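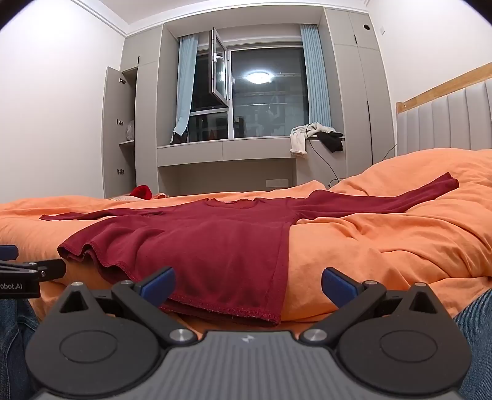
Langarmshirt mit Wellensaum falten, Schrankfach 3 cm zu schmal

binar96
Freitag, 21:14
Moin. Einbauschrank neben dem Fenster, das Fach ist knapp. Normale Hemdenfaltung (Ärmel nach hinten, dann dritteln) wird zu breit. Dazu kräuselt sich der Wellensaum und trägt beim Stapeln auf. Wie faltet ihr solche Teile? Bügeln fällt aus, dann ist die Welle platt.

Sternach
Freitag, 21:40
Glatt auslegen, beide Ärmel quer über den Körper legen. Dann längs halbieren und vom Saum zum Kragen einschlagen. Saum immer nach innen. Gerüschter Ausschnitt bleibt außen, sonst Druckfalten.

galtstead_719
Freitag, 22:02
Widerspruch. Saum nach innen heißt, dass das ganze Paket darauf drückt. Bei mir war die Welle nach 6 Wochen im Stapel hinüber. Ich hänge so etwas auf.

Sternach
Freitag, 22:09
Aufhängen längt den Stoff an den Schultern. Wer stapelt, legt das Teil eben obenauf.

Arif Hidayat
Freitag, 22:31
Stapeln ist der Fehler. Kompakt falten und hochkant einstellen, dann lastet nichts darauf. Auf der Bettdecke geht das mäßig, die gibt nach. Tisch ist besser.
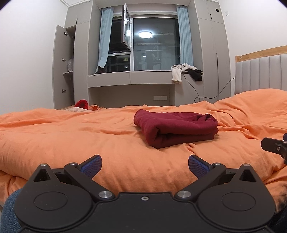 Dunkelrotes Teil, kompakt gefaltet, auf der orangen Bettdecke.

galtstead_719
Freitag, 22:48
Rechts sieht man mehrere Lagen an der Kante. Bei dickerem Stoff wäre mir das zu wulstig.

binar96
Freitag, 23:05
Stoff ist dünn, passt also. Probiere hochkant mit einem Karton als Trenner. Als Tisch nehme ich die Platte unterm Fenster.

Chong
Samstag, 08:20
Karton vorher ausmessen, Scharniere der Schranktür beachten. Die tragen innen auf.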